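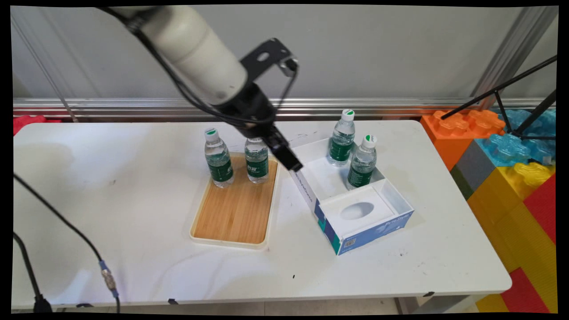

How do I get a first single to local radio and blogs when we've never released anything?

Posted by lowtide_keys, 25 Jun 2026

We're a two-piece from Collstead, guitar and keys with shared vocals. We've been playing together since April and have four songs recorded. One of them is mixed and mastered and we'd like to put it out as a proper single.

Neither of us has released anything before. I made a list of 73 blogs and stations that say they take submissions and sent the song to about a third of them last week. So far I have one reply, from a station in Woncombe, asking if we had a "clean WAV and a one-sheet." I sent the WAV. I don't know what they want on the one-sheet.

What I'd like to know:

Should we wait for replies before setting a release date, or set the date first?

Is it worth paying for one of the submission services? Fuvport wants $120 for a package and says it goes to 196 curators.

Does it matter that we have hardly any followers? Our page has mostly practice clips on it.

Thanks for any help.

figueroa_street_sound

Set the date first. Most blogs want a song before it comes out or in the week it comes out, and if your email has no date in it they can't plan anything. Give yourselves at least 6 weeks from the day you upload to the distributor. You need that time anyway to pitch the song to the streaming playlists, and the cover art always takes longer than people think.

A one-sheet is one page, saved as a PDF. Band name, song title, release date, where you're from, two or three sentences on the song, a short bio, songwriting credits, contact email, a link to stream and a link to download. Put one decent photo on it. If the song has any swearing, say so and say whether there's a radio edit. "Clean" in the station's message probably means that — they can't play the album version if it has certain words in it — so check the lyrics and write back to them today. Don't leave a station waiting when it's the only one that answered.

For the rest of your list, stop sending the same email to everybody. Look at what each blog has posted in the last month. If it's all metal, cross it off. I'd guess you'll end up with twenty names or so, and those are the ones to write to properly. Four or five lines is enough. Put the private stream link near the top and never attach the audio file unless they ask for it.

One follow-up after ten days is fine. After that leave it alone and try them again with the next single.

On followers: small blogs mostly don't care. Bookers care a bit more. Get a short live video up, one full song with decent sound, and pin it above the practice clips.

drumriser

Don't pay. My old band did one of those packages, not Fuvport but the same kind of thing, and we got a pile of "not for us" replies and one playlist with no listeners. Spend it on mastering the next song.

second_verse_same

I'd go easier on the paid services than the last answer. Some of them do get you written feedback, and if you're new that can be useful. But $120 in one go is a lot for a first single. Look for one that lets you buy a few credits and pick who hears it. Also ask what happens if a curator never listens. If the money isn't returned, skip it.

Two things not covered above. Register the song with a performing rights organization before the station plays it, both of you, with the split agreed in writing. It's dull, but small stations do report plays and you can't always claim them later. And fill in the metadata on the file itself. A WAV often shows up at the other end with nothing but a file name, so call it Band - Title - Radio Edit and not "final mix 3 louder."

The Woncombe station may also have an evening show for local acts. Look at the schedule on their site and write to the presenter by name, saying you're already in touch with the station. Those shows sometimes need people for live sessions, and a duo is easy to fit in a small studio.

lowtide_keys

Thank you all. There is one word in the second verse, so we're doing an edit tonight. Going to leave the paid thing for now and cut the list down.

Related topics

How long should a band bio be?
Splitting songwriting credits in a duo
Do I need a barcode for a digital single?
Best way to record a live session at home
Getting a support slot in Collstead or Woncombe
Radio edit: mute the word or reverse it?

We use cookies to keep you signed in and to see which pages are read. By continuing to use this site you accept our cookie policy. Accept / Manage settings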